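Clearing the long table

16 January 2026

The long table had been bothering me since October. I finally gave it a morning.

Most of what was on it needed a new spot, not the trash. I started with cables and sorted them into two bags. Anything from the Bremeo order went back in its box.
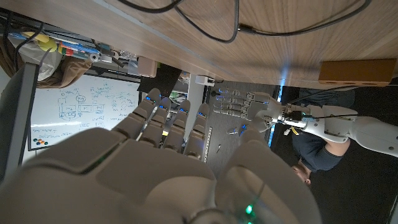
Whiteboard side, with the shelf above it. Pliers still on the carpet.

The round magnets stay on the whiteboard, down in the corner. I'm leaving the blue notes up until I've copied them out. The shelf is next, and I may buy a Garken bin for the small tools if the 47 cm one fits.

3 comments
937 shares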